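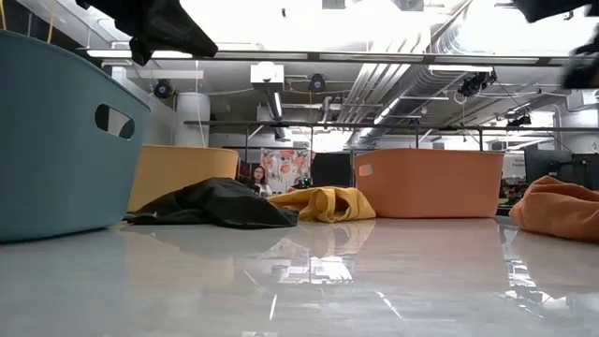

Reltilwood comparison set: baskets and cloths on the table, low side view.

Reltilwood gripper comparison set, data card
Maintainers: Veronica Bratu, Anca Ilie
Last revised: 20/04/2022

Summary

Reltilwood holds 329 episodes of two-arm tabletop work with cloths, jars and plastic bins. It was recorded to compare two fingertip sets, Lata and Rantala, on the same arms with the same controller gains. Lata is a tapered tip with a stiff pad. Rantala has the same outline and a softer pad. Bodies, cables and firmware were left alone between the two sets, so a difference in grasp behavior should come from the pad or from the operator.

Episodes were teleoperated by two operators. Each episode stores joint positions, commanded gripper width, motor current and all camera streams on a shared clock. Failed grasps are kept and flagged in the episode table under "outcome".

Task families

sort_cloth: pick up a crumpled cloth and drop it in the bin closest to it in color. The black cloth goes in whichever bin the task line names.
jar_move: pick up a jar and place it upright in a bin.
jar_handover: one arm lifts a jar and passes it to the other. The receiving gripper must be open before the jar crosses the middle of the table.

Jars are used with their lids on. A jar that rolls off the work surface ends the episode with outcome code 9.

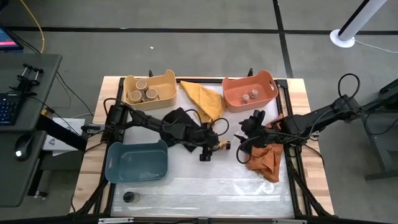

Can the Lata and Rantala episodes be mixed for training?
They can, provided the "tip" column is passed to the model as an input. In our runs, policies trained without it closed too far on jars when the stiff pads were fitted.

Camera views

Fixed views cover the table from the side and from above. Each arm also carries a wrist camera that looks past the fingers. Wrist exposure is locked at the start of a session, and bright parts of the tabletop may clip. Fixed views use automatic exposure.

The wrist cameras also see much of the room. Whiteboard, shelving and the other arms come and go in the background as the wrist turns. We did not mask any of it. Users who crop should keep the fingertips in view, as contact labels were drawn from the wrist streams only.

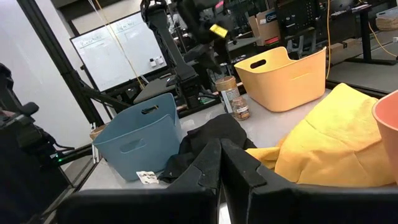 Known issues

1. Motor current on the left arm reads low for the first 17 episodes. The offset was corrected later in the driver, not in the stored files. Drop these episodes for any force estimate.

2. Fast wrist motion blurs the wrist streams. Contact labels in blurred stretches were made from gripper width and carry the flag "inferred".

3. Cloth starting shape is not controlled. Cloths were dropped by hand before each episode, and no attempt was made to repeat a given fold.

4. The shiny tabletop reflects the ceiling lights. Color thresholding works poorly in the low side view. Use the segmentation files supplied with the set.

5. Ten jar_handover episodes have the wrong task line. They are listed in errata.txt and will be fixed in the August release.

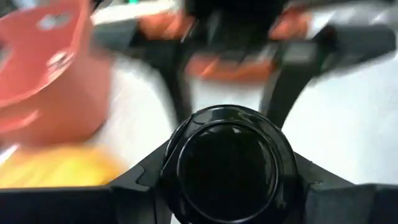 How is gripper width measured?
Width is computed from the motor encoder after homing and does not account for pad compression. For Rantala tips the reported value under load is therefore smaller than the true distance between the rigid parts, by an amount that depends on the object. The unloaded zero is stored per session in calib/width.json.

File layout

episodes/ one folder per episode, numbered in recording order
calib/ camera intrinsics, hand-eye transforms, width zeros
seg/ cloth and bin masks for the fixed views
table.csv operator, tip, task, outcome, session
errata.txt corrections not yet merged

The loader is in the Skonholm repository under readers/. It expects the folder names above and fails if calib/ is missing.

Contact

Send label corrections to Anca Ilie, with the episode number and the camera name. Questions on calibration and timing go to Veronica Bratu.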